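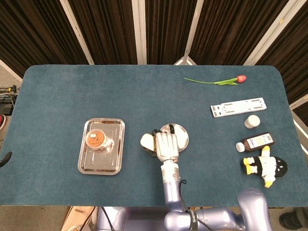
*Fig. 1. Hand at the lid, jar on the tray. The head camera's view of the table.*

## Week 8 — Looking after the hand station

Welcome back, everyone! We've spent plenty of time on what the arms can do, and this week I'd like us to slow down and talk about keeping them able to do it. Jeptoo Simiyu will walk each group through the checks in person on Wednesday, so please read these notes beforehand and bring your station notebook (the paper one, please, I know some of you have drifted to your phones).

### Before power

Start with the cloth. Felt is lovely for keeping round things from rolling off, but it sheds, and the fibers work their way into finger joints. Brush it toward you, then go over it once with the lint roller from the Gendadum cabinet. Lift the tray and brush under it too.

Next, follow the cable along the forearm with your fingers, all the way from wrist to elbow. You want a loop with some give in it. If it's pulled flat when the arm is stretched toward the curtains, loosen the strap, feed a little slack through, and close the strap again so that you can still slide a fingertip under it. Last spring Zachary Caron's group lost an entire afternoon to a strap that was done up too tight, and they were very good sports about it.

### The finger pads

Wipe each pad with a damp cloth and let it dry in the open air — no alcohol, it makes them slick. Look for shiny patches. We swap pads at 900 grasps, by the counter on the Nirico controller, or sooner if you see a split. Metal lids are the hardest on them. A smooth rim gives the pads very little to hold, the hand squeezes harder to make up for it, and the wear shows up at the edge of the pad first.

### Homing and the lid check

1. Clear the space above the table and call out before you enable the arm.
2. Home the wrist. It should settle within 2 degrees of 355 on the readout. If it doesn't, home it again, and if it still doesn't, come find me or Ornella Bortolotti.
3. Bring the hand over the lid slowly, fingers open.
4. Close at low force and listen. A soft tick is fine; grinding means stop.
5. Lift, hold, put it back. Write down the force and whether the lid slipped.

Repeat the check with something soft, like the plush toy, and then with one of the small bottles. The force numbers should be quite different, and I'd love for you to think about why before we meet.

### For your notebook

Write half a page on which pad you'd expect to wear out first on your own station, with a sketch. Přemysl Machala is collecting them at the Sutherland lab door.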